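Subject: Re: [bowen-gardeners] Tomato starts gone leggy

> Mine are 12 inches tall and flopping over already. Same seed as last
> year, the Ruvmont paste ones. Do I toss them and start again, or is
> there any saving them? It's only April so I guess I have time.

Oh please don't toss them! Mine looked exactly like that two years ago and I still ended up canning 40 pints. Pinch off the lower leaves, lay the stem sideways in a deep pot and bury it right up to the top cluster. It'll root all along the stem. 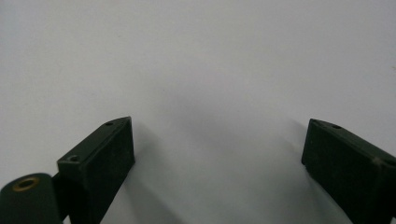 The other thing is light. I bought a Stuvex shop light and hung it on chains a couple inches over the trays – way closer than feels right – and raised it as they grew. A window just never did it for me, not with our gray springs.

I also run a little fan on them in the morning, which seems to thicken the stems up.

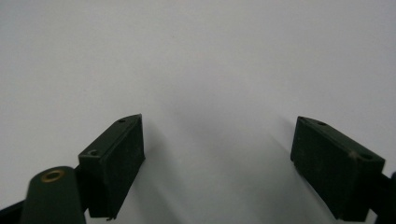 If you do lose a few, I've got extra Brustholm cherries you can have. They're short and stocky and pretty hard to kill (I've tried). I'm home most days after 4, just come around by the side gate and yell. Bring a box if you want the peppers too, I seeded way too many again.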